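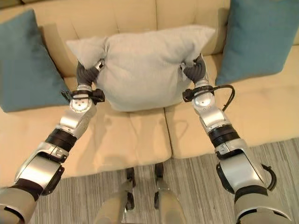 Cushions, Covers and the Ten-Minute Living Room
Speaker notes, Dionysis Balaskas
Cindport Home Skills Evening, Friday, February 25, 2022

Slide 1. Opening

Thank them for coming out. Mention the coffee at the back and that the handout has the washing chart on it, so they don't need to copy that down.

Say what the talk covers: dressing a sofa, keeping it dressed, and cleaning the cushions. Say what it leaves out: leather repair and anything to do with springs. People always ask about springs. Send them to Stamatopoulos on the corner, who does upholstery all day and will give a price over the phone.

Slide 2. Start with an empty sofa

Everything comes off first. Cushions, blankets, remotes, the book someone is halfway through. Put it all on a chair, because if it goes on the floor it picks up carpet fluff and then you're brushing cushions too.

Vacuum the seat with the soft brush. Go down the seam between the two seat cushions and along the back where the seat meets the backrest. If the backrest is tufted, do the dimples one at a time with the narrow nozzle. (Hold up the narrow nozzle.)

Smooth the seat with a flat hand, from the back to the front edge. Pale upholstery with a bit of shine shows every crease. Most of them come out with the hand. The ones that don't are from people sitting in the same spot, and the fix is to swap the seat cushions left for right if yours come off. Every September and again in spring is enough for most houses.

Slide 3. Corners first, then the middle

Demonstrate on the loveseat if the hall has brought it in. If not, use 2 chairs pushed together.

Two cushions of the same color, one in each corner. Then one larger pillow between them. Do the corners first. If you start with the middle you will move it three times.

The corner cushions can lean. One can be flatter than the other. I used to line them up with the arms of the sofa and it looked like a waiting room.

The big one goes a little forward of the backrest. Take it with a hand on each side, set the bottom edge down on the seat, then let go and see if it stays. If it tips, the filling has gone to the bottom. Pick it up, shake it from the top corners, try again.

Pause for questions. Somebody will ask about the karate chop. My answer: it's fine on feather, it does nothing on foam, and it wears the top seam.

Slide 4. Color

Keep this short — last time it ran over by a quarter of an hour.

Cream sofa: teal and light gray is an easy pair. The teal does the work and the gray keeps it calm. With a dark sofa, turn it around and let the biggest pillow be the light one.

Mix the textures a little. A smooth seat likes something slightly fuzzy on it. A fuzzy pillow also slides less.

Slide 5. Filling

Pass the 4 sample bags around, starting on the left side of the room. Feather, foam crumb, hollow fiber, and the Rosar insert that came with my own set. Ask for them back at the end. In Cosumus I went home with only three.

Buy the insert one size up from the cover. A cover that is full has corners that stick out. A cover that is loose has corners that flop over, and no amount of plumping changes that.

Fiber goes lumpy first. Pull the lumps apart with your fingers through the cover. Foam crumb needs nothing except time to spring back.

Slide 6. Washing

Point to the chart in the handout. Then the main points:

Check the label on the cover and on the insert, they are often different.
Zip the cover closed before it goes in.
Cool wash, inside out, no softener on anything fuzzy.
Dry the insert all the way through. Squeeze the middle. If it feels cold, it's still damp.
Teal can bleed onto a cream sofa. Wet a white cloth, press it on the back of the cover for a minute, and look at the cloth before you put that cushion anywhere near pale upholstery.

If the label says 100 percent wool, wash it by hand or take it to the cleaner.

Slide 7. The daily version

Swipe the seat flat. Corners. Middle. Walk away.

Do it at night if mornings are busy. Kids can do this from the age they can carry a pillow. Let them put the big one in, they like the big one.

Slide 8. Questions

Collect the sample bags. Remind them the next evening is on curtains and that it starts half an hour earlier. Stack the chairs against the stage wall, and leave the key with the front desk.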